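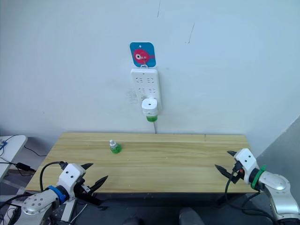
Trorkley Two-Arm Bench Cell: Setup and Safe Use

We love this little cell. Two arms and one wooden tabletop pushed up to a wall, and you can practice the fiddly household jobs, like swapping the refill on a plug-in device on a power strip that hangs from a hook. Small jobs like that are where good habits get built!

Before the arms are powered
Use a power strip with no live feed for any practice task at a socket. Liquids go toward the rear of the board, caps on. Keep the arm cables out of the space between the grippers, with enough slack for a full wrist turn.

While it runs
Hands stay off the board. One person holds the stop button and does nothing else. Start every new task at the slow setting (it's more fun to watch anyway).

House limits
Reach per arm: 800 mm
Clear floor in front: 1,000 mm
Longest run before a cable check: 12 minutes

The Statholm checklist comes with each cell, and Owino mounting plates fit without drilling. If you already run a Proltero controller, load the bench profile first; it carries the slow setting over to both arms.

Part no. 524. Wall hooks and practice items sold separately.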